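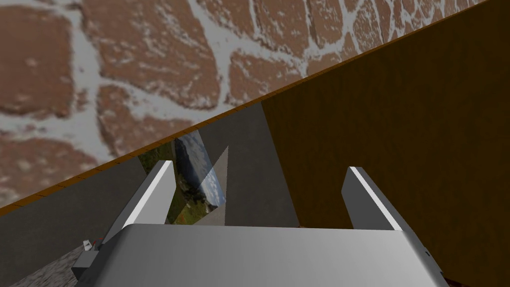 Getting more out of a sourdough starter

I've been feeding the same starter since I moved to Nokcombe, and I still get excited when it domes up over the rim of the jar! These are the things I wish I'd known in my first winter of baking with it (I made a lot of doorstops).

Feed by weight

Cups are fine for soup, but flour packs down differently every time you scoop. I keep 50 grams of starter and stir in 50 grams of flour and 50 grams of water. If your kitchen is chilly, use water that feels just warm on your wrist. Scrape the sides of the jar down and put a rubber band at the level of the mix, so you can see how far it climbs while you're off doing other things.

Let a cold starter wake up

Mine lives in the fridge between bakes and it's always sluggish the first time out. Give it two feedings on the counter before you ask it to lift a loaf. The second one usually goes wild — bubbles all the way through and a smell like yogurt and ripe apples. A bit of gray liquid on top just means it's hungry. Stir it in or pour it off. Pink or orange streaks, or any fuzz, and the whole jar goes in the trash.

Wet hands, wet scraper

Sticky dough makes people reach for more flour, and then the loaf comes out tight. Dip your fingers in a bowl of water instead and the dough lets go of you. Same with the bench scraper. Vasilis Hoxha taught me this at a bread class in Piras and my rye loaves got better that very week!

The long sleep

After shaping, I cover the basket and leave it in the fridge for up to 16 hours. The flavor is so much deeper, and cold dough is far easier to slash. Bake it straight from the fridge, no need to let it warm up first. Dust the basket with rice flour if your loaves tend to stick (regular flour soaks up the damp and turns to glue).

Hot pot, then lid off

Heat your covered pot in the oven until it's properly hot, lower the dough in on a sheet of parchment, and put the lid back on. Take the lid off when the loaf has sprung and is just starting to color. For a sandwich loaf in a tin I skip the pot and bake at 375 until the crust is a good brown and it sounds hollow when I knock on the bottom. My Bonden oven runs hot at the back, so I turn the tin halfway.

Save the discard

Keep a second jar in the fridge for the extra. It makes wonderful pancakes, crackers and waffles — my favorite is a spoonful in plain pancake batter with a pinch of salt. Use it within the week, and leave the lid loose so gas can get out.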